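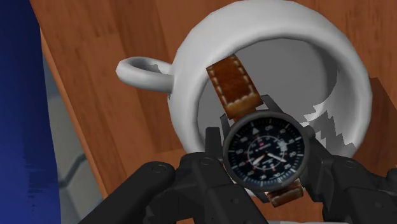
Kitchen and Workshop Tips from the Robot Open Day at Dernham

The Trondon workshop in Dernham opens its doors every September and lets the public watch its robot arms handle ordinary household things. I went for the kitchen session in the morning and stayed for the bench session after lunch. Most of what follows is useful whether or not you ever own a machine that can pick up a cup.

Part of the morning was run on a screen, in simulation. One of the jobs was a wristwatch with a brown leather strap and a white mug lying on its side on a wooden table, with a black two-fingered gripper doing the holding. The other jobs used real arms behind a rail.

Pick things up by the solid part

The gripper had the watch by its case, with the strap left free. Do the same at home when you take a watch off a shelf or out of a drawer. If you lift it by one end of the strap, the case swings and the glass can hit whatever is nearby. The rule works for other things with a heavy part and a floppy part: hold a hand mixer by its body and let the cord follow, and carry a tape measure by the housing.

Mugs on their sides

A mug on its side will roll until the handle stops it. If you have to lay one down to drain, turn the handle so it touches the counter on the downhill side. A folded dish towel under the mug works too, and it keeps the rim off the wood.

To reach into a mug that is lying down, come in level with the opening. Coming in from above, you catch your knuckles on the rim and push the mug away from you. The operator had us try this with our own hands, and most people in my group knocked the mug the first time.

Where to put a watch while you cook

Take it off before you start on dough or raw meat. Next to the sink is a bad place for a leather strap. A dry mug on a shelf makes a decent holder as long as nobody in the house is likely to fill it. Put a square of felt in the bottom so the metal doesn't scratch the glaze. If a leather strap does get wet, blot it with a cloth, lay it flat and keep it away from the stove and the radiator.

Leave space around what you need to grab

The arm in the kitchen demonstration, a Predum, had two fairly thick fingers, and it needed a gap on each side of every object. When the jars were pushed together it stopped and waited. We moved them a finger's width apart and it carried on.

I have since done this with my spice shelf. It holds 19 jars now where it used to be crammed full, and I no longer tip over the paprika to reach the cumin. The ones that didn't fit went into a shallow drawer with the names written on the lids.

Open containers

Anything the arm had to pour from was filled no more than halfway. Good practice for anyone with a weak wrist or a tired one:

Keep a small jug of oil for daily use and refill it from the big bottle over the sink.
Decant flour into two containers if the full one takes both hands.
Store the heaviest pan at hip height.
Put a damp cloth under a mixing bowl before you stir.

Bench session

The afternoon was in the back room, with an arm from Ammann sorting screws into trays. It went through 200 of them while we stood there. It was slower than a person and dropped a few on the floor. The trays were more interesting to me than the arm.

Each tray had a strip of masking tape along the front edge with a real screw stuck through it, so you could match by eye and skip reading a label. I have copied this. Cut the tape a little longer than the tray and fold the end under, and it will peel off cleanly when you change what's inside.

The trays were also lined with thin rubber matting. Small parts stay where you drop them and are easier to pinch up. A roll of drawer liner does the same job. Mine was 56 inches long and did every tray on the bench with a piece left over for the toolbox.

Try the layout before you move the furniture

The staff set a task up on the computer before they put anything in front of a real arm. The paper version at home is to cut out the footprint of the toaster, the kettle and the knife block, and slide the pieces along the counter until you can reach each one without crossing the stove. Leave them taped down for a day. I moved the kettle twice before I was happy with it, and never had to unplug anything.

If you go

Entry was free and the room takes 100 people, so the kitchen session fills up early. Get there by 9:30. There is a step at the side door and a ramp at the front. Wear closed shoes for the bench session; they turn you away in sandals. Questions are taken at the end of each half, and the operators will repeat a job if you ask. Coffee is in the hall, bring coins.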